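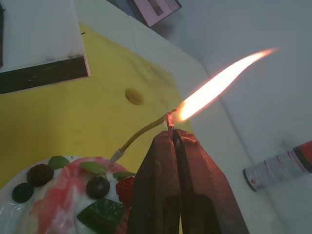

Figure 2.1 A lit candle in its holder, on a cake with berries on top. The flame streams up and off to one side.

Chapter 2
Cakes, Candles and Small Fires

I have lit a lot of birthday candles in my time, and I'd like to begin with the worst one. I was fifteen, it was August, and my mum had carried my brother's cake out to the garden table because the kitchen was like an oven. I had the matches. Lovely evening, a bit of a breeze, everybody ready to sing. I lit the first candle, the breeze caught it, and by the time I'd got the second one going the first had a great gutter melted down its side and a puddle of blue wax on the icing. We sang anyway (very fast) and my brother ate the blue bit before anyone could stop him.

I tell that story to every new class at Sedholm, partly because it gets a laugh and partly because nearly everything in this chapter is in it somewhere. A candle on a cake is a tiny fire standing on somebody's pudding. It needs a wick, some wax, air to burn in and something to hold it up, and if you understand those four you can put candles on pretty well any cake you like without a mess.

Chapter 1 was all sponge and filling. By now you should have a cake that stands level and tastes of something, and if you did the Kernwood loaf as well then you've got my admiration, because that one took me years. In this chapter we finish the top. We'll do the marbled icing first, then fruit, then candles, in the order you'd do them in your own kitchen.

What you'll be doing

There are four pieces of practical work. You will swirl a red sauce through white icing and get streaks out of it instead of pink. You will set berries on a finished top. You will choose holders and put candles in them. And you will light them, watch how the flames behave, and write down what you see. Leave plenty of room in your notebook for the last one! People always think they know what a candle flame looks like, and then they sit down to draw it and out comes a teardrop.

Have another look at the flame in Figure 2.1 before you read on. It's widest and whitest down near the wick, and it narrows to a thin tongue that goes pale orange and a bit pink towards the tip. Try drawing that. I've been at it for ages and mine still look like carrots.

Why flames lean

A flame is hot gas, and hot gas wants to go up. Leave a candle alone in a still room and the flame will stand nice and straight. Move the air, or move the candle, and it leans. Somebody opening the back door will do it. So will a child breathing heavily over the cake, which in my experience is every child.

The shape of the candle comes into it as well. A bent one like the yellow one in the figure puts its wick off to the side of its holder, so you have to think about where the flame will be as well as where the candle goes in. I rather like bent candles, they've got a bit of swagger. But plan for them. Look at what is next door on the cake, and what's above it, and turn the holder round before you strike the match.

Holders

Please use them. I went for years without and I was wrong. A holder is only a little collar that you push into the icing, but it gives the candle a proper seat, and it catches some of the drips that would otherwise end up on the cake. White ones suit a white top. My old teaching partner Afiq Hartono used to push all his holders in the evening before, while the icing was still soft, and then put the candles in on the day. I pinched that idea from him and have never given it back.

If your icing has set hard, make a small hole first with a skewer. Shove a holder straight into a hard top and you'll get a crack running right across your lovely marbling, and then you'll be hunting for an extra raspberry to hide it.

Berries

Blackberries, blueberries and raspberries are what I reach for, and it's mainly for the colour, dark purple and dark blue and red against white. Wash them early and let them dry properly on a clean tea towel. Wet fruit bleeds, and raspberries are the worst of the lot. Keep them a little away from the candles too, as warm wax on a raspberry is no fun to pick off (it gets into all those small bumps).

Before you start

Clear the table. Tie your hair back, roll up your sleeves, and move anything made of paper well out of the way, this book included. Have a small dish of water within reach for used matches. If you're working in a class, light one cake at a time and let everybody gather round it, then blow it out before going on to the next.

You'll also want the Wragg icing from page 37, made up and covered with a damp cloth so it doesn't form a skin. The red sauce is in the recipes at the back, on page 227. Make it the day before if you can, as it needs to be quite cold when it goes on.

Warm-up task

Stand one candle in a holder on a saucer and light it in a room with the windows shut. Watch it for a couple of minutes without talking, and draw the flame. Then have a friend walk past at an ordinary pace and draw it again. Put the two drawings side by side and write a few lines on what changed, and keep the page, as we'll be coming back to it in Section 2.3 when there's a whole cake's worth of candles to deal with.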